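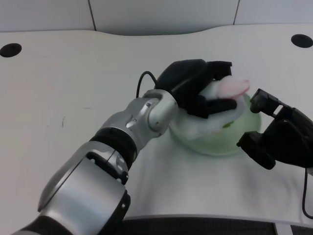
Thursday, September 15, 2022
By Benedek Szalai

Why is the bus late when the sign says it isn't?

You are at the bus stop. The sign says "2 min." You wait, and you wait some more, and the sign still says "2 min." Is the sign fibbing?

Sort of. Let's look at how it comes up with that number, and then you can decide how much to believe it.

Most city buses carry a small radio box that works out where the bus is, using signals from satellites. Every so often the box sends that spot to a computer. The computer looks at how far the bus still has to go and makes a guess about how long the trip will take. The sign shows you the guess. It doesn't say "guess" anywhere, and I think it should.

Guesses go wrong for plain reasons. A bus can be very close to you and stuck behind a garbage truck. A driver may have to put down the ramp for somebody in a wheelchair, or wait for a long red light. The computer can't see any of that. It only notices, a bit later, that the bus hasn't moved.

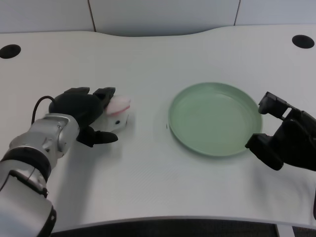

Then there is the ghost bus. That is a bus on the sign that never shows up at all. Sometimes the computer has lost touch with the bus, so it shows the time from the printed schedule. If that trip was canceled, you are waiting for a bus that is parked in a garage.

Now for the part where grown-ups start bragging. In May, the bus company in Drokholm put up posters saying 90 percent of its buses were "on time." That sounds great. But what does "on time" mean? In Drokholm, a bus that came almost five minutes late still counted. And the canceled ones? They were left out of the math, as if they had never been on the schedule.

Try it with numbers. Say 200 buses are supposed to run. If 20 are canceled, 180 are left. If 162 of those are on time, the poster can say 90 percent. But 162 out of 200 is only 81 percent. Same day, same buses, and a much less cheerful poster.
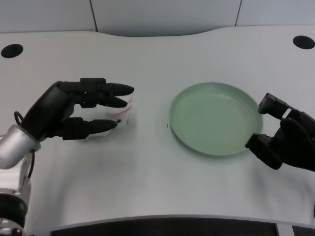

You can check a bus line yourself. Take a notebook to your stop with a grown-up. Write down when the schedule says each bus should come, and when it really does. Put a big X for any bus that doesn't come. I did this at the Wynne Street stop for one rainy afternoon and got two X's – but one afternoon doesn't prove much, so don't believe me too quickly either. A few weeks of notes would be better.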